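Mar 8, 2020

Hand trouble on the Mevora bench

Quick one, more in the June issue. The thumb on the Mevora hand stopped letting go. Close command fine, open command fine for 100 cycles or so, then at 124 it just stayed shut. No fault code. Abena Ankrah hit the stop and powered down, nobody hurt, one squashed sample tray.

First guess was the cable getting tugged when the wrist turns. Swapped it, same thing. Second guess, and the one we're going with for now, is the thumb joint running hot and the driver quietly dropping the open comand.

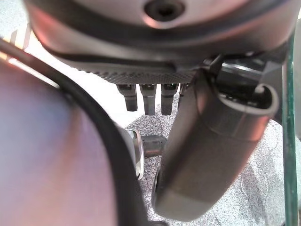 Ramasamy sent new firmware, not loaded yet. Until it is: grip force stays at 2, stop after 16 cycles and let it rest, and no fingers near the hand with power on. Yes even to free a part. Power off first.

If yours does the same write down the cycle number and send it to Abena. Wilham site has seen it too, almost teh same count.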